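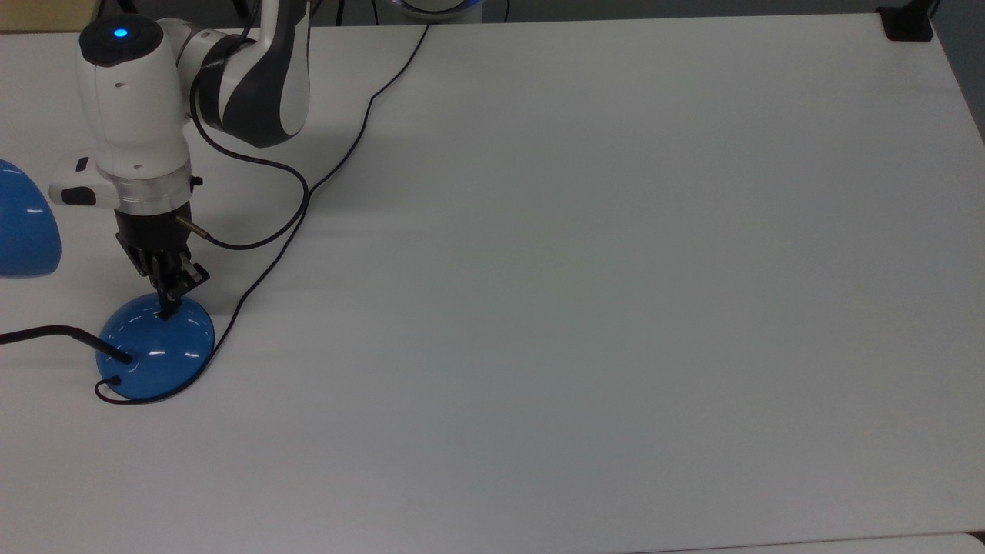
Automation and Work, Unit 2: The Eseck plant
Handout, 2025-01-06

Our first real case, and I love this one! Eseck assembles housings for Lauritsen, and in October it moved one hand job, picking and placing parts at the bench, over to robot arms. Read the Vokik report, pages 37 to 90, before class.

What to look for:

Who teaches the arm? At Eseck it was the assemblers - they knew every awkward grip by feel, and the report lets them talk about it at length.

What happens to the job title? "Assembler" became "cell operator." Pay changed later, after a long argument (see page 74).

Where does the skill go? Sore wrists went down, but people missed chatting across the bench. Wonderful material for discussion.

Bring one task from a job you have had and a guess at which part of it you would hand over.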